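From: list member, Drestora
To: sweets-and-stalls list
Subject: Re: Lolly stand for the February table

Replying in one go, as the questions came in overnight and I only read the list in the morning.

> We have the lolly stall again this year and I don't want to repeat last
> time, when everything was tipped into a washing-up bowl and the children
> turned the lot over looking for one flavour. Has anyone got a way of
> showing them upright that doesn't cost much? We have 40 to put out, mixed
> flavours, wrapped. Also, do you sort by flavour or just mix them? And is
> it worth taking the labels into account? Some of ours aren't in English.

We've done a lolly table at Drestora for a few years now, so I can tell you what we do. It may not suit a bigger stall.

Sorting

We sort by wrapper colour first and worry about the flavour name afterwards. Most people choose by colour anyway, and small children certainly do. Our present lot came from Birnico as a mixed order and the wrappers are printed with the fruit, which makes the job easy. The green ones have pale apples on them. The name on the band is in Chinese characters, and we had one or two people ask what it said. It just means lollipop, so it won't help anybody looking for a flavour. Go by the fruit.

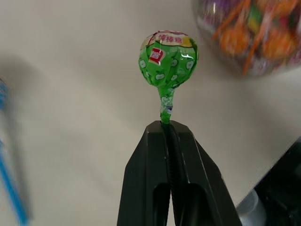
Apple, green wrapper.

If you have wrappers with no fruit on them at all, write the flavour on a card and stand the card at the front. Don't put stickers on the lollies. We tried it, and the stickers came away with bits of the printing and left a gummy patch.

Check the necks while you sort. The wrapper is twisted in tight under the sweet, and if the twist has opened up we put that one aside and don't sell it. Out of our last box we set aside 8, which was more than I expected, but the box had been at the bottom of a stack at Vahidi and had a corner pushed in.

Standing them up

You asked about price. There are proper stands, tiered ones, and I looked at them and decided against it. They take up a lot of cupboard for something that comes out twice a year. What you want is anything with a firm top that a stick can stand up in. Things we have used, with varying success:

A block of florist's foam in a loaf tin. Holds well, but it sheds green dust on the sticks and you can't use the same hole many times. Not for food again, in my view.

An upturned colander. Fine if the holes match the sticks. Ours were too big and the lollies all leaned outwards.

A shoebox with holes made in the lid. Cheap and perfectly good for one afternoon. Put something heavy in the bottom. We got 18 in a lid before it began to sag in the middle — I would stop a few short of that.

A domed plastic tub. I like these best to look at, especially an orange one with a purple lolly in the top, as the colours show from the other side of a hall. The see-through sort also lets people make out that there is something colourful inside. A dome won't hold many, so treat it as the thing that draws people over and keep the rest of your stock flat in trays. Grape is the one I would put up there. It has a purple wrapper with little bunches of grapes and a gold band, and a magenta stick.
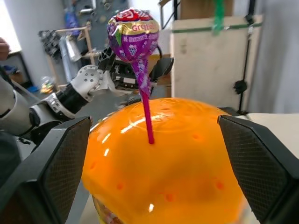 Setting out the table

Put the stand towards the back and the trays in front of it, one flavour to a tray. If you put the stand at the front it gets knocked by sleeves. We leave a gap between trays wide enough for a hand.

Keep the price card away from the lollies and nearer to the cash tin. Last year it was propped against the apple tray and people thought only the apple ones were that price.

With 40 to put out I would start with half and top up as you go. A full tray looks better than a half-empty one, and you can see sooner which flavour is going. At the Destden fair ours went very unevenly — grape had finished by three o'clock and we took most of the apple home again. I wouldn't read too much into that.

Packing up

Take the lollies out of the stand before you move it. Wrap a rubber band loosely round each flavour, put them heads up in a tall tub and keep that somewhere cool. Next to the tea urn is no good, whatever people tell you about there being no other socket.

The other thing I meant to answer was bags. Paper ones, the small size, and only hand them out if somebody buys more than two. We got through a whole packet at Destden giving one with each lolly and found most of them on the floor.

I can bring the domed tub to the next meeting if you want to borrow it. Let me know off list, as I don't always see the digest.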